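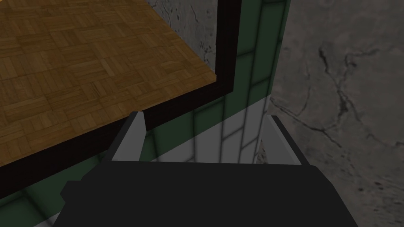
Burn the lot before the snow goes and be home for lunch, says Bent Kvaran, whose advice has already cost me one pair of gloves. I have three slash piles left over from thinning the pines behind my place outside Tranley. They've been sitting under tarps since July and are now roughly the shape of the tarps. I'd like them gone before the next fire season, and I'd like to keep my eyebrows.

Is there a sensible way for one person to burn piles in winter, or do I chip them? The nearest is 135 feet from the house. Chipper rental is more than I want to pay to make a smaller pile.

Rosine Maillard
Posted 2021-02-01

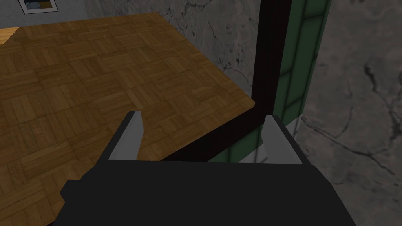
Þröstur Fogh
Moderator, Land and Woods board

Winter is the right season, but "one person" is the part I'd change. Find a second pair of hands, even a bored pair.

Call your local fire office first and ask whether you need a permit and whether it's a burn day. Those are two separate things, and people get the first, skip the second, and meet the engine crew that way. You want snow on the ground all the way around the pile, a light steady wind, and air that lets smoke rise. If the smoke from your chimney is lying in the yard like a dog, wait.

Scrape a line down to bare dirt around each pile anyway. Pull the tarps off before lighting (I mention it since it has come up on this board). Light one pile, let it drop, then think about the second. Keep a shovel and a charged hose within reach, and check that the hose isn't frozen before you need it.

The part everyone gets wrong is the next day. Stir the ashes, put snow on them, stir again, and feel with the back of your hand. Big stumps and buried roots can hold heat for weeks under a nice innocent white blanket. Go back after any thaw or wind. 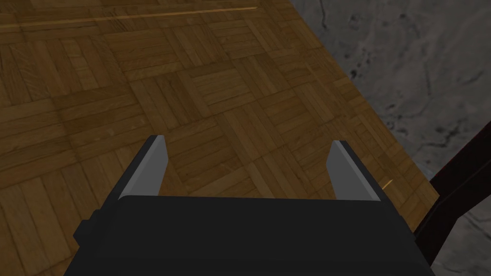

Chip it, is what I'd say. My cousin burned 223 piles over at Hjaltested and he smelled like ham until spring. Also where are you supposed to put the ash.

Bjarke Lund

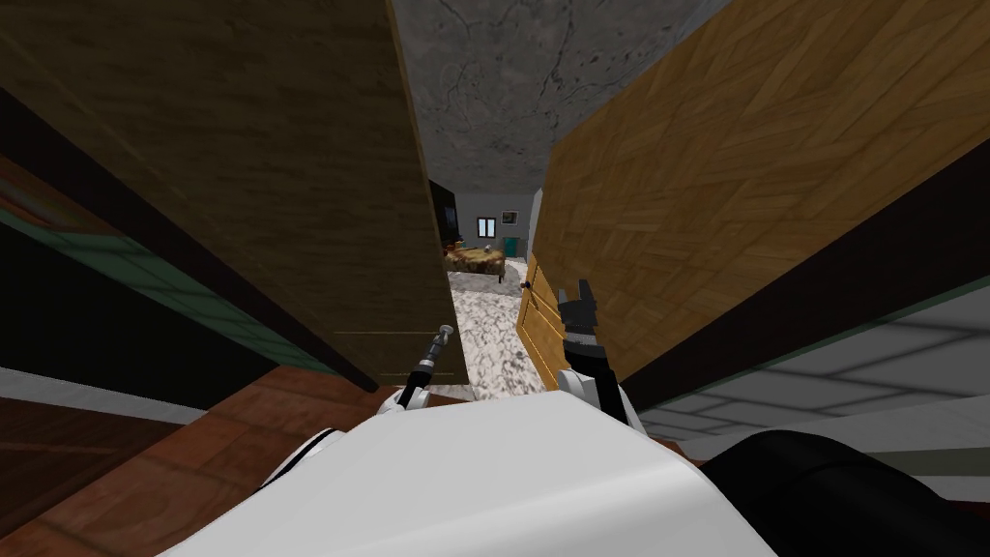
Two grippers below a pair of large wooden panels

Oddur Kjærgaard

Bjarke, you spread the ash once it's cold. It isn't plutonium.

Rosine, before you rent anything, check whether your county has a free chipping day. Ours does, and you only have to drag the brush to the road with the cut ends facing out. If you do chip, don't spread it thick up against the house. It's still wood.

My own piles were too near the fence so I took them apart and fed a small fire by hand. Slow, and my back had opinions, but it never got bigger than I wanted. Do check the piles for rabbits.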